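Equipment Plan and Budget for a Tabletop Sorting Cell
Project report, second term
Haruto Arai and Farah Liew

3. Budget

The department gave us a limit of 1626 dollars for everything except the arm, which the lab already owns. We set 1000 dollars as the most we would spend on the gripper and its wrist camera together. The remaining 626 had to cover mounting plates, cables, lighting, a spare set of finger pads and shipping.

We asked three suppliers for quotes. Gradis had the lowest price for the gripper but did not include the adapter plate. Berent included the plate and a cable, and offered delivery in December. Divmont quoted a gripper with a longer stroke than we need, and it went over our limit before shipping was added. Farah put the quotes into one sheet with the plate and cable priced separately, so that all three could be compared on the same parts. On that basis Berent came out 37 dollars cheaper than Gradis.

4. Work area

Before ordering the camera we had to know how much of the table it needed to cover. We marked the table with blue painter's tape, in straight strips that cross and divide the top into large rectangular panels. Tape costs very little and can be moved if the layout changes. We looked at printed mats as well, but we did not want to pay for one before the panel size was settled.
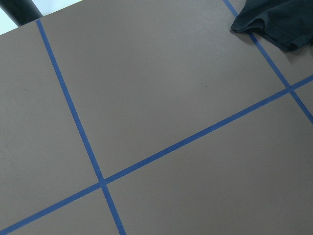 The panel size also decided the lens. A narrow lens would have meant moving the arm an extra time for each panel, and we wanted to keep the cycle short. We chose the wide version of the Ginting camera module, which cost 7 dollars more than the standard one.

Lighting was the item we changed most often. Our first list had two lamps on stands. Haruto tested the standard camera under the room lights and the pictures were good enough to find the tape edges, so we cut the list to one lamp and moved the money to spare finger pads.

5. Still to order

The adapter plate has to be confirmed against the bolt pattern on the arm. Cable length is also open, as it depends on where the controller will sit.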